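Search this site Go

Stop making me subscribe to my own stuff

Bought a Faltex heater in December. Works fine. Except the timer, which is locked till you pay 3 dollars a month. For a timer. My old one had a dial.

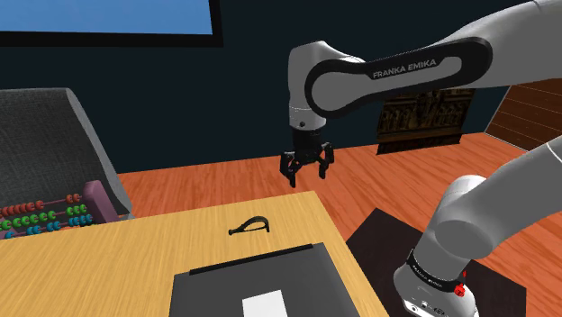
Franka Emika arm, simulated view.

I'd pay once. Gladly, even 300 up front. But rent on a button? No. And teh price only ever goes up, ask anyone with an Odetti doorbell. Over 16 emails so far telling me what I'm missing.

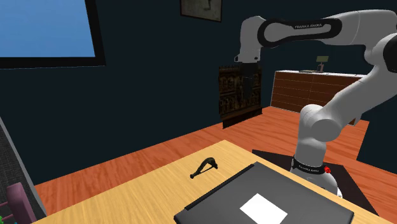 What I want

A box that says what it does. Law should make them print the monthly cost next to the sticker price, same size type. Thats it.

Eimear Horgan

Recent posts
Parking in Trerotthorpe, again
Kanaan coffee, 4 months on

Contact | © 2020 | Back to top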